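Urkasis kitchen chores group — minutes, 13 July 2020
Present: Elaheh Amini (chair), Anju Pal, Yogesh Chauhan. Apologies: R. Messina

1. Clearing the table. Anju — 60 tries, mixed. Big stuff ok, small food slow. 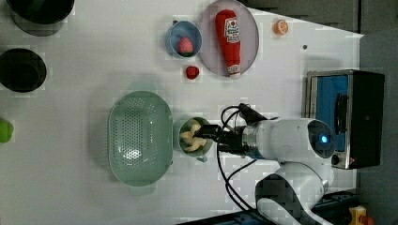 Chores list for Nurden still too long, Yogesh wants it cut to 4. Keep picking food out of a cup, two fingers in among the yellow pieces is teh hard bit. Drop folding til January.

2. Oven door. Girish to send notes.
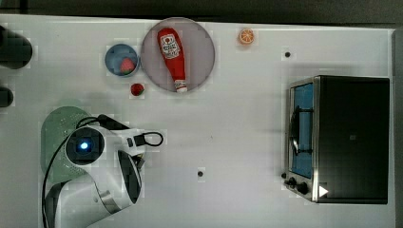

Elaheh: not ready for homes yet, shop floor maybe. Anju disagrees — minuted. Yogesh to recieve quotes from Orkent, 2 needed.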